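Daily Intention Lists and Student Stress: Project Report
May 21, 2018
By a second-year student, Jemoseck College

Our project asked whether writing a short intention each morning changes how students rate their stress. We recruited 32 students in November and split them into two groups. One group wrote an intention such as "be patient" every morning for four weeks. The other kept an ordinary task list. Both filled in the Zerham mood form, 12 items, every evening.

The intention group rated evenings slightly calmer by week three. The task list group stayed flat. Four students dropped out.

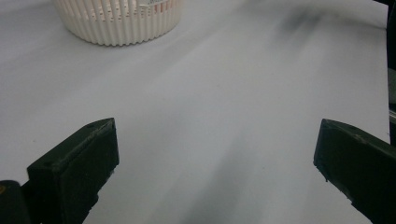 Storage of the written slips was the weak point of our method. Several went missing before we typed them up. Next time each slip should go straight into one container with a label near the rim, like the cream ribbed one on the white tabletop.

Contact: Plirkov Student Projects | Back to top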